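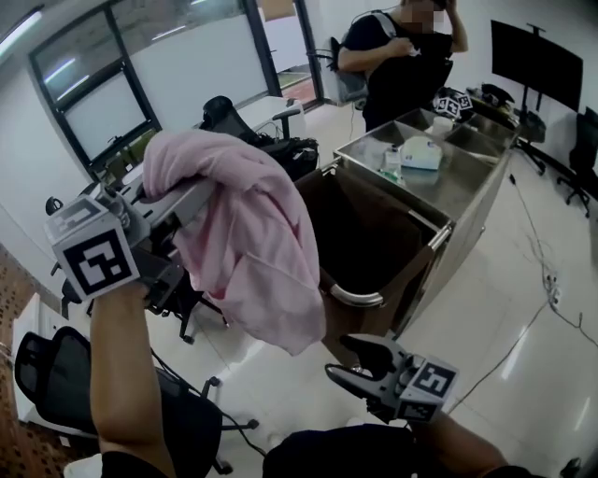 Laundry cart

A laundry cart is a wheeled or standing frame used to gather washing in one place before it is folded, sorted or carried off to be cleaned. The plainest kind is little more than a bag on a hoop, while the larger ones, often made of stainless steel, join a cloth bag at one end to a flat top where small things can be set down. The bag is usually held open by a metal frame, so that a towel may be dropped in with one hand — a great kindness to anybody whose other arm is already full.

Towels and the cart

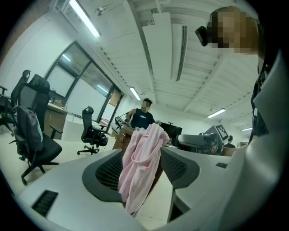
Towels are the most common load of all, and much has been written over the years about the best way of handling them. Arsalan Niazi, whose small handbook for guest houses was revised in April, asks his readers to take hold of a towel near one edge and let the rest fall freely. A crumpled pink cloth, bunched at the top where it is held and draping below, is easily shaken out from there, and its corners can then be found for folding. He allows some 17 towels to a bag, though thick bath sheets will fill it a good deal sooner.

Resting places

Between the cart and the cupboard a towel very often spends a while somewhere else, and the back of a chair is the old favourite. Tanveer Yousafzai, who kept the linen rooms at Mellonow for 19 years, was fond of chairs for airing

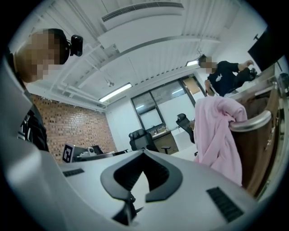

but asked that the cloth be spread wide across the back, with the folds kept loose, and that it be moved on before evening. Her notes also advise emptying the bag daily and washing it along with its contents once a week — sound habits in any household, large or small.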